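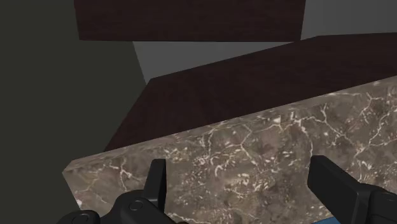

Brown-grey marbled stone and dark wood

06/07/2025

So the 31 has gone. If you live on our side of Veltley you'll know all about it already, and if you don't you can probably skip this one and come back when I'm writing about soup again.

For anyone who's missed it, Osei (who run pretty much every bus here that isn't a school bus) have stopped the 31 between the station and the top estate, and in its place we've got Julo, which is a minibus you call up with an app. No timetable, no fixed route. You say where you are and where you want to be, and a little purple van comes and gets you, along with whoever else happens to be going that way. I've been using it since the middle of May, when the two were running side by side, and loads of you have asked me how it works, so I'm putting it all down in one place and then I can stop repeating myself at the checkout.

First, signing up. You need the app or you need to ring the number, and I'd say try the app even if you hate apps, because I was on hold for most of a cup of tea the one time I rang. It wants your name, your mobile and a card. It does not want your date of birth unless you're putting a bus pass on, and I only say that because my sister gave up at that screen thinking it was compulsory. There's a tiny grey "skip" at the bottom. Tiny! Whoever designed that has very good eyes.

Bus passes do work. You type in the long number on the front, then it sits there saying "checking" until some point the next day, so don't leave it until you're standing in the rain with your shopping. Mine isn't that sort (give me a few years), but I did my mum's for her and it went through by the following lunchtime. She still has to show the real pass to the driver as well, so don't go leaving it at home.

Booking. You can ask for a ride straight away or book one for later, up to a week ahead. Straight away is hit and miss. On a weekday mid-morning I've had one turn up before I'd got my shoes on properly, and then the other teatime it offered me a pick-up so far off that I walked into town and was drinking a coffee by the time it would have come. If you've got a train to catch, book the night before. I now do this for anything with a fixed time on it and I've only been let down once, when the van went to the wrong end of our road, where there's a second lot of numbers that start again from one. Delivery drivers do it too. I've started putting "by the postbox" in the notes bit and that has sorted it.

You don't get picked up from your door, by the way, which I think a lot of people were expecting from the leaflet. It gives you a spot nearby, normally a corner or an old bus stop, and shows you a little walking line on the map. Ours is the old 31 stop, shelter and all, so for me it's no different from before. For my mum it's a bit further than she had to go previously and uphill, and she's not thrilled. If you tick the box about finding walking hard they're supposed to come closer. She won't tick it. We're in talks.

Right, money. A single is £2 anywhere inside the zone, same as the 31 was, and the zone goes out as far as the garden centre one way and the Sollitz roundabout the other. It doesn't go INTO Sollitz, which is maddening, because half the people I know use the bus to get to the surgery in Sollitz. For that you have to get Julo to the roundabout and then change to the 213, and here's the thing I really wanted to tell you about, because I was doing it wrong for weeks.

If you pay for Julo in the app and then tap your card on the 213, those are two separate fares. But if you press "add onward bus" before you confirm the Julo booking, it gives you a code, and you show the driver on the 213 the code and you don't pay again. It's the same code coming home if you travel back that day. I found this out from a man called Asger Kragh, who I got chatting to at the roundabout one morning and who had a printout of the entire terms and conditions in a plastic wallet. He'd gone through it with a highlighter. I owe that man several pounds. Asger, if you've found this, thank you, and I hope the knee's better.

The code thing works on the 168 too, although the first driver I tried it on had never seen one and had to get on the radio. He was very nice about it. The lady behind me less so.

What else? Oh, the day tickets. The old paper day ticket you bought from the driver is still around on the ordinary Osei buses but it does NOT work on Julo, even though it has Osei's name on it and the vans have Osei's name on the back. If you do a lot of hopping about in one day you want the day ticket from inside the Julo app, under "passes", which covers both. I've emailed to ask why they can't just be the same ticket and had a reply thanking me for my interest in travel.

Luggage and so on. One folded buggy, they say, though I've seen two get on when the driver was feeling kind. Wheelchairs have to be booked as a wheelchair, so pick the right option when it asks who's travelling, as only some of the vans have the ramp. Dogs are fine. Bikes aren't. I've taken a rolled-up rug on with no complaints, though I did sit with it sticking up between my knees like a lamp post the whole way from the retail park.

Sundays. There's a service on Sundays! This is the one thing that's miles better than before, so credit where it's due. The 31 never ran on a Sunday in all the years I've lived up here, and today I got a lift down to my friend's for lunch and another one home, and didn't have to ask anybody's husband to leave the sofa. Last pick-up on a Sunday is early evening, mind, and the app won't warn you it's getting close. It just says there are no rides. Look at the hours before you settle in for pudding.

Now for the moaning, because I do have some.

I miss knowing when the bus is. I know that's the whole idea of it, that you don't need to know, but I liked it. I could look at the kitchen clock and think, right, I've got time to put the washing out. Now I have to decide I'm going, then ask, then find out, and by the time I've found out I've sometimes gone off the whole trip. And I miss the regulars. On the 31 you saw the same faces at the same times, and on Julo it's whoever the computer has put you with, and it goes all round the houses to collect them, so you can't even look out at the usual things. I went down a road last week I'd never been down in my life. (Lovely front gardens, as it happens. One had a monkey puzzle tree in a space the size of a bath.)

And I don't like that you need a phone in your hand for the quick version and have to wait on hold for the slow version. The drivers can't take a booking from you at the roadside, even if the van's empty and going your way. I asked one about it and he said he'd love to but the tablet won't let him, and I believe him, he looked fed up about it himself. If you only pass one thing on to Osei, please make it that. There's a feedback form in the app under the three little lines, and there's a paper one at the library desk which goes in the box by the returns slot. They're collecting them until the end of the summer.

A few odds and ends before I go, mostly from questions you've left under the last post:

Yes, you can cancel, and it's free if you do it before the van's been sent. After that they keep the fare.

Yes, you can book for someone else, as long as they've got their own name down. I do my mum's from my phone and the text goes to hers.

No, you can't ask for a particular driver. Stop it.

The van will wait at the pick-up spot for a couple of minutes and then it goes, even if it can see you running. Ask me how I know.

The map sometimes shows it driving through the middle of the duck pond. Ignore that, it comes round by the church.

I'm off to Sollitz again in the week for my eyes, so I'll see whether the evening 213 still connects now they've changed its times, and I'll put a note in the comments when I've done it. If anyone's tried getting home from the cinema on a Friday, tell me how you got on, as I've got tickets and I'm not sure I trust it yet.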